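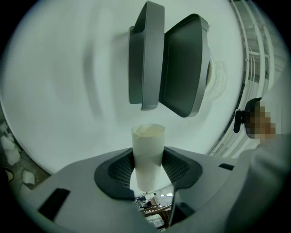

We'll take Kingi at our place as soon as it can finish a whole bathroom, said one early reader of the build log, and not a day before.

19/09/2022 | By Mimus press desk

BIVBRIDGE - Mimus today opens its shared workshop build, Kingi, a home bathroom helper trained with hand-held grippers. Paper first, then toilet seats and lids. Small stuff after.
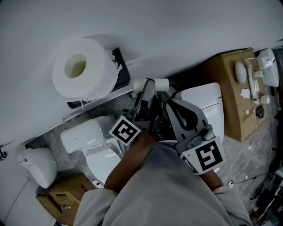 Parts budget is $2000, most of it already spent. Build files go up free on Cundano in Febuary. Next open build night runs 2 hours, bring your own tools.

Last updated: 19/09

7 comments | 3443 shares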